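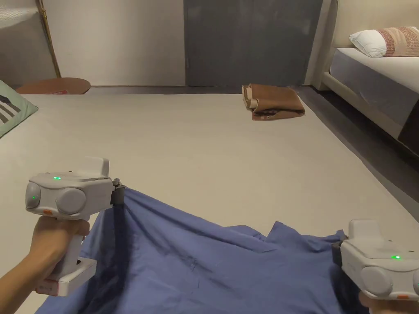
Blue cloth on the gray mat, bedroom

Dye keeps coming off my blue stuff, how do I stop it??

posted by gudeta_laundry in Home & Cleaning, Wednesday

Ok so quick one. Bought a bunch of blue cotton things from Dorard, shirts mostly and a couple plain cloths. First wash was fine. Second wash the water went blue and now my pillowcases have a gray-blue tint all over. Regular detergent, warm, full load. The machine is a Nindeck front loader, spins at 1350 and I can't seem to turn that down on the cotton setting.

Do I need to set the color somehow? My aunt says salt. Also is there any saving the pillowcases or are they rags now. Need the shirts for a trip in August so can't really wait on this.

2 answers

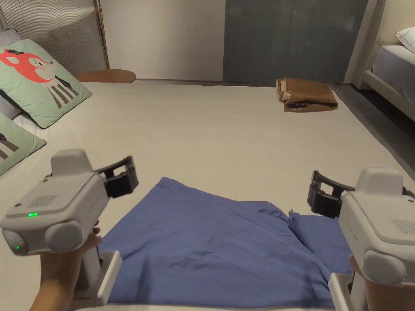

nokeck_mom
Member, Home & Cleaning

Salt doesn't work on store bought stuff, sorry to your aunt. It's for when you are dyeing the cloth yourself. What you have is extra dye that never got rinsed out at the factory and you just have to get rid of it.

Wash the blue things alone, cold, short cycle. Not a full load, they need room for the water to move. Take them out right when it stops, dont let them sit wet in a pile, thats how you get blotches. Do it again next time. Mine quit bleeding after nearly 2 months of regular washing but they were really dark, yours might be faster.

Test before you trust it: wet a corner, press a white paper towel on it hard. Blue on the towel = keep washing alone.

Pillowcases, do NOT put them in the dryer. If you already did it's harder but still try. Oxygen bleach (the powder, not chlorine) in a tub of warm water, leave it overnight, then wash as normal. Check the label first obviously. I've had to do it 2 times on one sheet and the tint came out, just a faint bit left by the seam.

And the spin, on my Nindeck you pick the cycle first and THEN press spin. If you press it before it ignores you. Took me forever.

dryline
New here

just buy color catcher sheets, throw one in every load. works ok. vinegar is a waste of time imo

also wash inside out so the outside dosen't fade

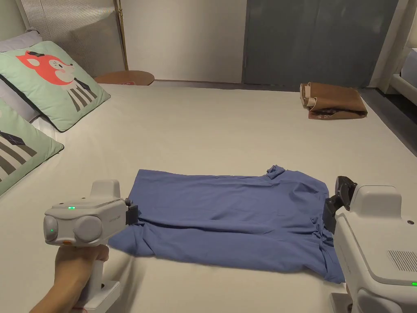 Blue T-shirt on a white sheet

gudeta_laundry
Original poster

Thanks both. Spin thing worked, cycle first then the button, feel dumb. Pillowcases are soaking now, they did go in the dryer so we'll see. Did the paper towel test on one shirt and got a little blue at the collar, none on the hem?? Is that normal or do I keep going with the cold washes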